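O prato que escorrega também é um acidente

Em janeiro, a Skutden divulgou internamente os números do seu projeto de arrumação de louça. Em 914 tentativas de pegar um prato raso pela borda, 13 terminaram em queda. A empresa registrou essas quedas como "perda de preensão" e seguiu adiante. Na minha opinião, foi um erro de classificação, e um erro que custa caro.

Trabalhei com manutenção de linhas automáticas antes de escrever sobre elas. Numa fábrica, peça que cai perto de uma pessoa vira ocorrência de segurança, com relatório e parada. Numa cozinha, parece que vira estatística. O caco de porcelana no chão corta do mesmo jeito. 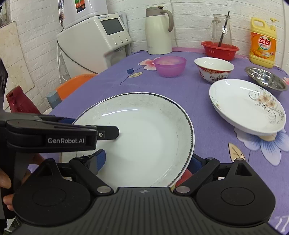
O defeito estava na borda

O relatório da Jelville, contratada para revisar o caso, aponta o contato entre a almofada do dedo e a aba do prato. A louça esmaltada é lisa e inclinada, e a força de aperto tinha sido ajustada com pratos de plástico. Ninguém repetiu o ajuste quando a porcelana entrou no programa. O limite continuou o mesmo por 300 ciclos - e o alarme de escorregamento, que existia, estava desligado para não interromper a coleta.

Esse último ponto me incomoda mais que o primeiro. Força mal ajustada é falha comum, corrige-se numa tarde. Alarme desligado é decisão de alguém, e deveria ter assinatura. 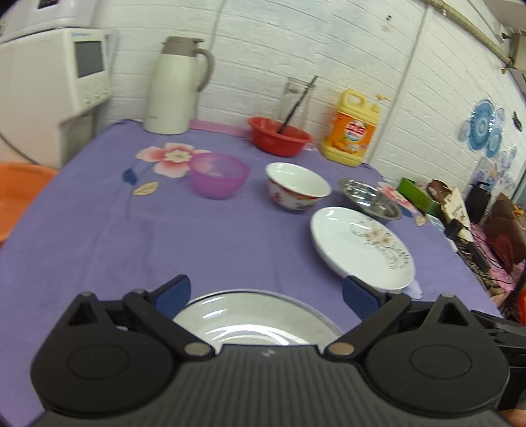
Prato branco preso pela borda entre as almofadas azuis da garra, sobre a toalha roxa.

A Kioko, que fornece o software, argumenta que quedas fazem parte do aprendizado. Concordo em parte. Mas então que se use louça de descarte, calçado fechado e distância mínima, e que cada queda seja descrita por escrito. A Stutedar adotou essa regra no seu laboratório e publicou 133 fichas de falha, com horário, objeto e valor da força. São chatas de ler e muito úteis.

Defendo que o alarme volte a ser obrigatório antes da próxima rodada, mesmo que a coleta fique mais lenta.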